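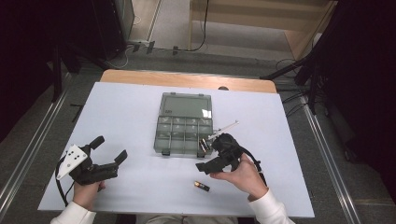
Bettencourt Cottage, Hosgate
Summer safety walk-through, with comments
Date: 7/9/18
Walked by: Henrique Moreira

I went through the cottage room by room in the same order as last time, so anybody holding the old sheet can lay the two side by side. "OK" means I tried it with my own hands. "Look again" means it will do for now but I'd like another pair of eyes on it before the July guests arrive. "Fix" means fix, please, and soon.

FRONT STEPS AND PORCH

Handrail firm at top and bottom: Fix
The bottom post moves when you lean on it, and people do lean on it, especially coming up with groceries. I tightened the bolt I could reach and it helped a little — the other one just spins.

Step edges sound: OK
The second step creaks as it always has, but I pushed a screwdriver into the underside in several places and the wood is good and hard.

Porch light: OK
New bulb. The old one still worked but the glass was loose in its collar and I didn't care for it.

House number readable from the road: Look again
The lilac is creeping over it. I cut back what I could with the kitchen scissors, and my apologies to the kitchen scissors.

KITCHEN

Fire extinguisher, needle in green: OK
Pin and seal in place. Tag initialed.

Stove burners light and shut off fully: OK
Back left takes its time. I cleaned it and it takes slightly less time.

Gas shutoff reachable: Fix
Somebody has been storing the big stockpot in front of it again. I moved the pot to the pantry. Could we put a little sign on that shelf? I'm happy to letter one.

Outlets near sink trip and reset: OK
Both tested with the button. If the toaster seems dead, press reset before you call me!

Water heater set at the mark: OK
Ran the hot tap for 10 minutes while I did the cupboards and it stayed comfortable the whole time.

BEDROOMS AND HALL

Smoke alarms sound: Look again
Hall and back bedroom are loud enough to frighten the neighbor's dog. The front bedroom one is noticeably fainter, even with a fresh battery, and the date on the back tells me it has had its 10 years. I'd replace it this month.

Carbon monoxide alarm sounds: OK

Windows open from inside without a tool: Fix
Front bedroom is painted shut along the left side. It's lovely paint, and whoever did it took great care, but that window is the second way out of the room. I scored it with a knife and got it up a hand's width before I lost my nerve.

Bunk ladder hooks: OK
Tightened one. The guard rail on the top bunk is solid.

Rug in hall: Look again
Slides. The pad I ordered from Livum came in the wrong size and I've sent it back.

BATHROOM

Grab bar by tub: OK
I put my full weight on it, and I am not a small man.

Fan running: OK
Noisy, though the fluff I took out of it would have stuffed a cushion.

OUTSIDE AND SHED

Electric meter reading: 2,034
Copied down twice. The cover closes properly now that the ivy is off it.

Extension cords: Fix
The orange one has a nick near the plug. I've tied a knot in it and hung it on the door so it won't get used by accident. The 500-watt work lamp is fine, only keep it well away from the tarps.

Gas can and mower: OK
Cap tight, stored on the far side from the grill. Thank you to whoever did that!

Dock boards: Look again
Two soft ones near the end. I've put the bucket over them, and Dolia has offered to come by with lumber if I call her the evening before.

LEFT FOR NEXT TIME

Attic hatch, chimney cap and the drain behind the shed. I had the wrong ladder with me and the light was going. The spare key is back on its nail, and the old sheet is in the drawer under the telephone.

H. Moreira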